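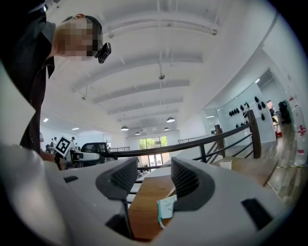
Does a standing desk make you healthier? Mostly it makes you taller at meetings, and the evidence past that is thin.

## Opening (2 min)

- Thank Noura Hakim for the invite. Mention the lift.
- Ask who has a sit-stand desk. Then ask who raised it this week. Wait for the laugh, don't fill it.
- Say up front: I've got no quarrel with standing. My quarrel is with the brochure.

## What we were sold

The Gavelau brochure promised more energy, better posture and "a livelier office culture". I asked for the study behind it. What came back was a survey of 493 customers, all of whom had already paid for the desk. People who spend $3,000 on furniture tend to say they like it.

Read the survey question out slowly: "How much has your desk improved your day?" There was no box for "it hasn't".

## The Hollis trial

- Reto Hollenstein's team at Hollis put desks in for six months.
- First fortnight: everybody up, lots of photos in the newsletter.
- By February, most were parked at sitting height with a pot plant on the crossbar.
- Sore backs: some people better, some worse, most the same. Sore feet: new category.

Aarne will probably object here that they had the wrong mats. Let him. Then ask what the right mats cost.

## What I'd try first

Cheap things, and I'm not certain of these either:

1. Move the printer. Irton did, and people grumbled, but they walked.
2. Fix the chairs you already own – half the levers in our office were jammed.
3. Shorter meetings. If you sit for 90 minutes, the colour of the desk won't matter.

## Questions

If somebody brings up calories, the extra burn from standing is small. Don't get dragged into biscuits.

If Perihan asks about the Rada order, say it's on hold until Thursday and move on.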